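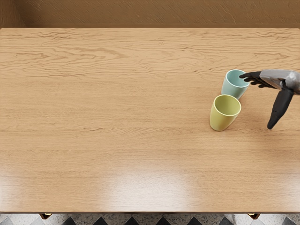 Separating Closely Placed Cups with a Simulated Humanoid Hand: A Study of Approach Direction

Final Project Report
Author: Ezequiel Pacheco
Project supervisor: Remedios Lagman
Department of Mechanical and Control Engineering, Grorkcombe Institute
Submitted 7th April

Summary

This report describes a simulation study of how a humanoid hand should approach a cup that stands very close to another cup. The task given to the controller was to grasp a named cup and lift it clear of the table without tipping or displacing its neighbor. Two approach policies were compared over 1424 simulated trials. The first policy, referred to as Direct, moves the hand toward the target cup by the shortest path. The second, referred to as Open Side, selects a path that keeps the thumb away from the neighboring cup until the final stage of closing. Open Side succeeded in 82 percent of its trials and performed better than Direct in every layout tested. The report also records the cases in which both policies failed and the limits of the simulation.

1. Background

Grasping a single cup on a clear table is a common exercise in the department's second-year laboratory course. The controller developed for that course, Pangilinan, handles it reliably. When a second cup was added in trial work in February, the same controller often knocked over the cup it had not been asked to move. Review of the recorded joint positions showed that the fingers were seldom responsible. Most of the contacts were made by the thumb, which on the hand model used here is long and hangs well below the palm when the hand is open.

The project therefore set out to answer one question: given two cups standing close together, can the choice of approach direction alone reduce contact with the neighbor, with no change to the hand, the grasp or the vision system?

2. Simulation Setup

All trials were run in Tusmont, the rendering and physics package licensed by the department. The test room contains a wide oak-textured table against a textured tan-brown wall, with a speckled floor beneath. The hand has four dark fingers and an opposing thumb, mounted on a light gray forearm that enters from the right side of the table. Only one arm was used in the study.

The objects were two open plastic cups without handles, one pale blue and one yellow-green, similar in shape and size. Both are wider at the mouth than at the base. This taper matters to the results: two such cups can have their rims almost touching while there is still a usable space between them at table height.

The wood texture and lighting were left at the values used in the laboratory course. The lighting produces a bright patch on the table near the front edge, where the grain is washed out. Cups were not placed within this patch during the main trials. A short separate check is reported in Section 5.

3. Method

3.1 Layouts

Seven layouts were defined by the position of the second cup relative to the target. In the layout used as the reference case, the blue cup is the target and stands toward the rear, and the yellow-green cup stands just in front of it and slightly to the left. The remaining layouts place the second cup beside, behind or at a diagonal to the target. Both cups stand upright at the beginning of every trial. Small random changes were made to their positions before each run, and the same set of random changes was used for both policies so that the results could be compared trial by trial.

3.2 Policies

Direct computes a straight path from the rest position of the hand to the pre-grasp position beside the target rim. The hand orientation is fixed throughout.

Open Side first estimates the space taken up by the neighboring cup at two heights, the rim and the base. It then rotates the wrist so that the thumb travels through the larger open region. The fingers are brought to the rim of the target before the thumb begins to close. If no open region is wide enough, the policy stops and reports that the grasp is refused.

3.3 Scoring

A trial was scored as a success if the target cup was lifted and held for 4 seconds and the neighboring cup remained upright and did not move beyond a fixed tolerance. A refused grasp was scored as a failure. This rule was adopted on the advice of the supervisor, who noted that a policy could otherwise reach a high score by declining the difficult layouts.

4. Results

The 1424 trials were divided equally between the two policies. Open Side reached an overall success rate of 82 percent. Direct performed acceptably when the neighbor stood on the far side of the target from the arm and poorly when the neighbor stood in front, where the thumb descends.

The reference layout showed the clearest difference. Under Direct, the thumb commonly met the wall of the yellow-green cup while the fingers were still moving toward the blue one. Under Open Side, the thumb was held over open wood to the right of the front cup and was closed only after the fingers had settled at the rim.

Open Side was slower in all layouts. The added time was spent almost entirely on wrist rotation, and no attempt was made to shorten it.

5. Failures and Limits

Failures under Open Side were of three types. The most frequent was a refused grasp in the layout with the neighbor directly between the arm and the target. The second was slipping of the target during the lift, which occurred under both policies and is attributed to the friction value assigned to the cup surface. The third was an incorrect estimate of the neighbor's base position. The estimate assumes that the full base outline can be found from the camera view, and this is not the case when one cup hides part of the other.

In the separate check, cups placed in the bright patch on the table were located less accurately, with the yellow-green cup affected more than the blue. The number of runs was too small to support a firm statement.

No trials were carried out on a physical hand. The cups in simulation are rigid, and thin plastic cups would be expected to bend under finger pressure.

6. Recommendations

It is recommended that the Open Side policy be added to Pangilinan as an option for the laboratory course, with Direct kept as the default for single objects. Further work should test cups of unequal height and allow the controller to move the neighbor deliberately when a grasp would otherwise be refused.

Acknowledgments

The author thanks Remedios Lagman for her guidance on the scoring rules and the Randton Fund for Student Research for computing time.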